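Redholm Forum > Manipulation & Workcells > Good practice
Thread: Tape grid tables -- do we need an actual rule or not

gridlock_8
Posted Monday

ok so trying to get this written up before the Kundwood people come look at our procedures. Our bench guide for tabletop jobs has one line about the surface: "mark out the table with tape." That is it. Nothing on spacing, on what counts as a cell, on whether an object can sit over a line.

I think we need real wording. Proposed:

Tape lines get redone whenever one lifts or shifts.
Objects start fully inside one cell, not touching tape.
Anything not in use for the task goes off the table.
Cups in the rack go base up.

Wrist view of the table, for those who asked what I mean by the lines:

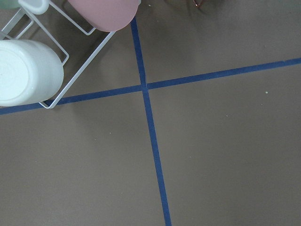 Page 1 of 4

torque_wench
Replied 9:40 am

Agree on the first one. Hard no on the second. If every start position is tidy in the middle of a cell you get a policy that only knows middles of cells. We wrote that exact rule at my last place and threw it out after 50 runs.

Also your lines aren't even square in that shot, the vertical one leans. So what is a "cell"? Four different sized patches there.

gridlock_8
Replied 9:52 am

Leaning is fine imo, it's a reference for the person resetting the table, not a ruler. But ok, that should be in the text. "Grid is for reset only, do not measure from it." Adding.

pallet_jack
Replied 10:15 am

Can we talk about the cup rule. Base up why? Ours go either way and the task sheet says which. You're putting a task thing into a table rule.

gridlock_8
Replied 10:21 am

Fair. Cutting it from the table section, it can live on the task sheet.

softstop
Replied 11:05 am

Been through this with the Avevora checklist (the old one, before they split it in two). What worked for us was splitting into SURFACE, OBJECTS, and EVERYTHING ELSE. People skip the third. Cables, power strips, the post at the back, whatever is on the rim of the table. If the arm can reach it or the camera can see it, it belongs on the sheet.

Took gridlock's list and beat on it a bit. Draft, rip it up:

1. Surface. Paper flat before the first run of the day. Small creases ok, anything a gripper finger could catch is not. Tape pressed down along the whole length, overlaps pressed down too. Gaps between strips are allowed as long as a person can still tell which cell is which.

2. Objects. Task sheet names every object and its cell. If something is ment to cross a line the sheet says so -- a cutting board over the lower line is fine IF it's written down. Round things (lemons, mandarins) get checked last, they move when you bump the table.

3. Hands. Nobody reaches over the paper while the arm is enabled. Not to nudge a lemon, not to fix a napkin. Stop, disable, fix, step back, re-enable. A gripper sitting at the rim of a plate looks parked and you can't tell from looking if it is.

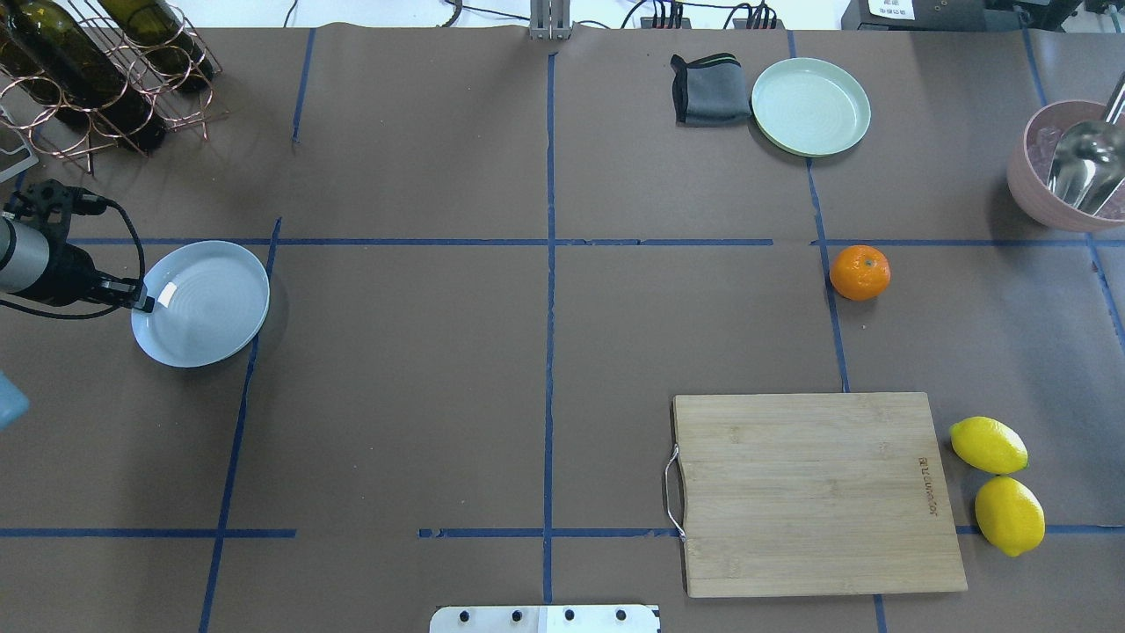 4. Everything else. Cables at the back edge held down or routed off the table. Power strip out of reach of the arm at full stretch. Devices on the back edge get listed on the sheet same as objects.

5. Glass and liquids. Bottles lying in the rack stay in the rack unless the task is about them. Ice gets its own line, see below.

torque_wench
Replied 11:30 am

3 is the only one I'd print in big letters. Rest is good.

On 4, "out of reach at full stretch" is going to kill half the benches here. Ours has the strip along the back like everybody's. Say "outside the programmed work zone" and have the zone set in the controller. Then it can be checked.

softstop
Replied 11:34 am

Zone in the controller is only as good as the last person who edited it. I'd want both.

torque_wench
Replied 11:41 am

Then you'll get neither. People ignore rules they can't follow, seen it over and over. One rule they keep > two they don't.

pallet_jack
Replied 12:10 pm

with torque on this. and what's the ice line, you said see below and there's no below

softstop
Replied 12:18 pm

lol sorry. Ice: bowl gets dumped and refilled on a timer, sheet says how often, and the paper under it gets swapped if it's damp. Kraft paper goes soft fast. Scoop stays in the bowl between runs.

nightshift_dang
Replied 2:50 pm

Coming from the Đặng line so more warehouse than kitchen stuff, but one thing missing. Who signs that the reset matches the sheet? We have 2,000 resets in the log and the bad ones are nearly all the same person setting AND checking. Second pair of eyes, or at least a photo from the fixed camera compared to a reference photo. Takes seconds.

gridlock_8
Replied 3:05 pm

We do have the side camera. Fixed, sees most of the table from across from the base. Could use that as the reference view? Mandarin on the white plate, board + two lemons, green plate and napkin down in the corner, rack opposite.
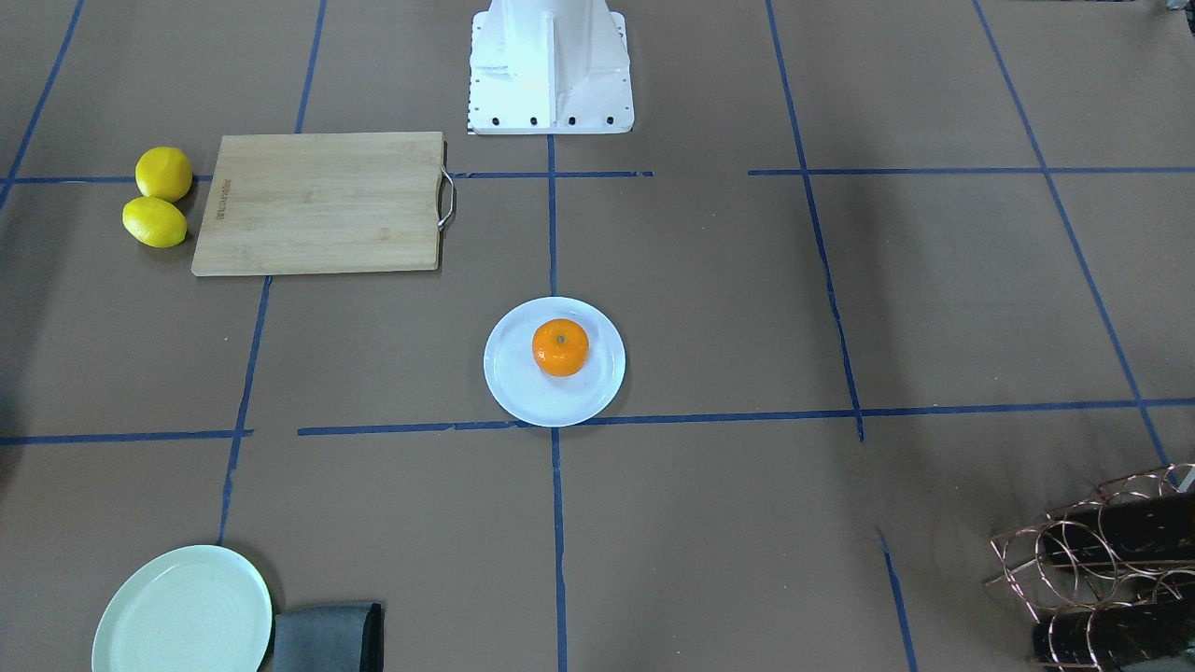 Side view, candidate reference shot. Base at top.

nightshift_dang
Replied 3:22 pm

Yes that kind of thing. But the green plate and the napkin run off the bottom and the rack runs off the corner. So a reference from that view can't check them. Either move the camera or write in the rule "objects on the sheet must be fully inside the reference view." I'd do the second, cheaper to write and it forces the first.

pallet_jack
Replied 3:31 pm

that's 3 rules pretending to be one

nightshift_dang
Replied 3:33 pm

it's one sentence

torque_wench
Replied 3:47 pm

Small thing -- left and right. From that camera the rack is bottom right. From the head camera it's top left. If the task sheet says "rack on the left" whose left is it? We had this go wrong, a whole batch set up mirrored. Name the cells. Letter on one side, number on the other, written on the tape in marker at the table edge.

softstop
Replied 4:02 pm

Good one, stealing it. Marker on the tape at the edge only though, not out in the middle, don't want writing all over the work area.

gridlock_8
Replied 4:40 pm

ok version 2, short form:

Surface: flat, tape down, redo when it lifts. Grid is for reset, not measuring.
Cells named at the table edge, no left/right on task sheets.
Objects: named with cell, line crossing ok if written.
No reaching over the paper with the arm enabled.
Work zone set in controller, cables and power outside it. Someone checks the zone at start of shift (softstop this is me meeting you halfway).
Ice and glass per the task sheet.
Reset compared to reference photo by someone who didn't do the reset. All listed objects fully in view.

8 of us share these benches so "someone who didn't do the reset" should be doable. Nights I'm not sure.

nightshift_dang
Replied 5:15 pm

Nights is where you need it.

softstop
Replied 5:28 pm

Still don't like the zone one but I can live with a start of shift check if it gets intialed. Post the long version when you have it and I'll mark up the cable part.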